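Extras and small speaking parts wanted – short feature, Povgate

Rarkitz is looking for background performers and a handful of small speaking parts for a low-budget feature to be shot in and near Povgate this August. The film has the working title Ponce. It is a drama about a man who runs a failing seaside cinema and the lodger who moves in above it. Aurelia Stöckli directs, from her own script.

We need 38 people in all. Most will play cinema-goers in the two long auditorium sequences. The rest will be seen in the street, in the queue and at the funeral tea. Ages 18 to 80. No acting experience is needed for background work, but you must be able to sit still and stay quiet for long stretches.
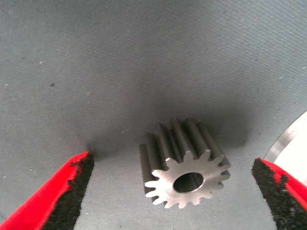

Speaking parts are between one line and a short exchange. They are: the projectionist's sister (50s), a bailiff (any age), two schoolteachers, and a woman who has come to the wrong funeral. For these we would like to see some stage or screen work, student films included. Please say in your email which part you are interested in. You can put yourself forward for more than one.

Dates and hours

The shoot runs for three weeks. Background performers will be called for between one and four days. A normal day starts at 7 a.m. and lasts ten hours with an hour for lunch. Two of the auditorium days are night shoots, starting at 6 p.m., and we will ask beforehand who is willing to do them. There is a costume fitting on the Friday before the first shooting day. Everyone has to come to it, including people who are bringing their own clothes.

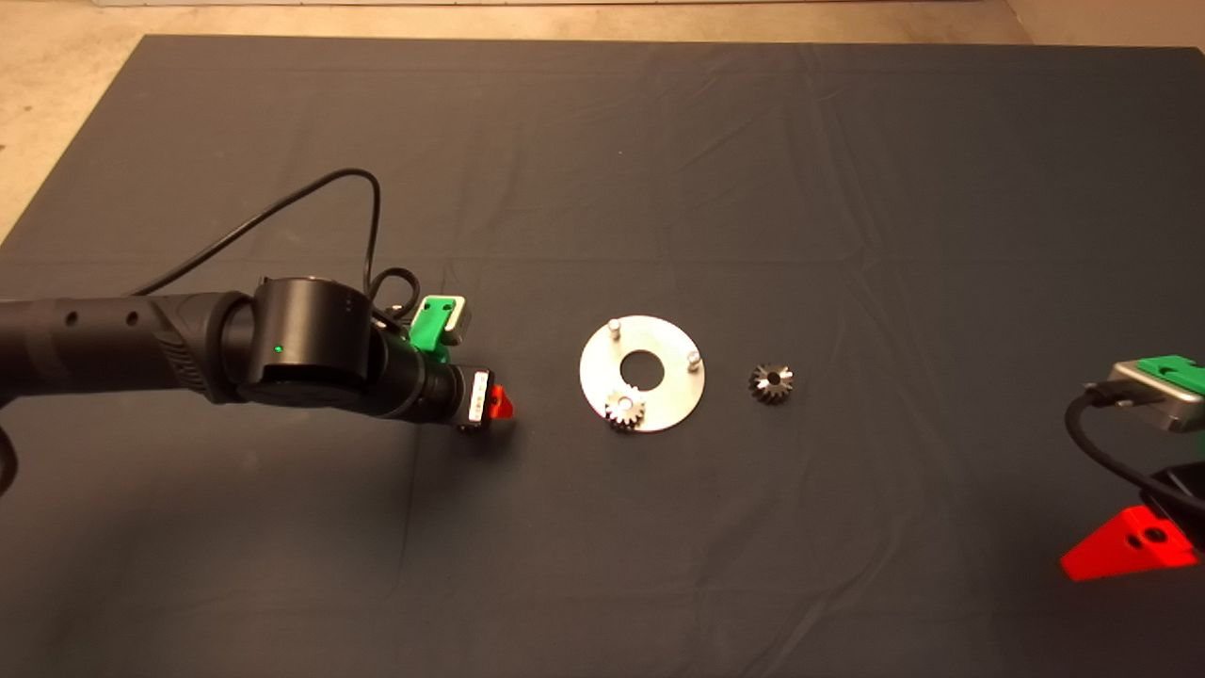 Pay

Background: £165 a day, with overtime after the tenth hour. Speaking parts: £349 a day. Fittings are paid at a flat half day. Travel within the county is refunded against tickets, or by mileage if you drive. Lunch is provided, and a hot meal on night shoots. Payment is made by Susico, our payroll company, within 30 days of your last day on set.

The story is set in 1983, so hair matters. We can't use very recent fades or bright dye unless you are happy to have it changed. Beards are fine. Visible tattoos can usually be covered – tell us where they are.

What is it like on set?

We asked some of the people who were in Aurelia's last film, which had a crowd of locals in its dance hall scenes.

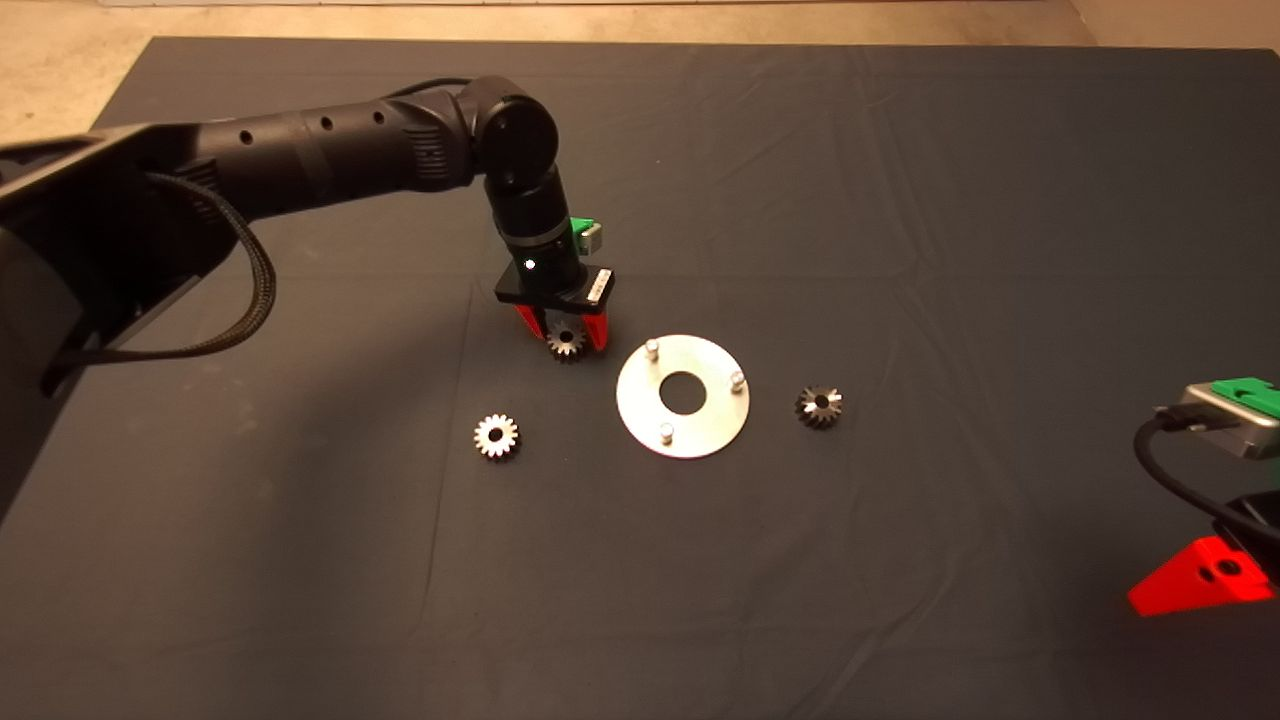 Mostly waiting, according to Priit Šimkus, and then doing the same thing eleven times. He would bring a book and a second pair of shoes. He also said the crowd were told each morning what the scene was for and where it came in the story, and that this made the repeats easier to bear.

We will do the same this time. Background performers won't get the full script, but you will have a page explaining the scenes you are in.

The finished film will run to 95 minutes and we plan to send it to festivals first. A cast and crew screening will be held in Povgate and all performers get two seats.
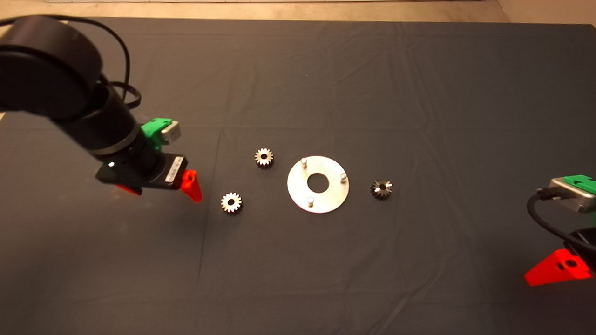
Will I get to keep a copy? asked one reader of our first notice. Yes, once the festival run is over. We will email a private link to everyone who worked on the film. Please don't share it.

How to apply

Send us an email with your name, age range, height, a phone number and two recent photos, one of your face and one full length. Phone snaps are fine. Add any dates you can't do. If you are after a speaking part, include a link to something you have been in, or a self-tape of up to two minutes on any text you like.

We will reply to everybody, though it may take a fortnight. Speaking parts will be read in person at the Rarkitz office, second floor, use the side door.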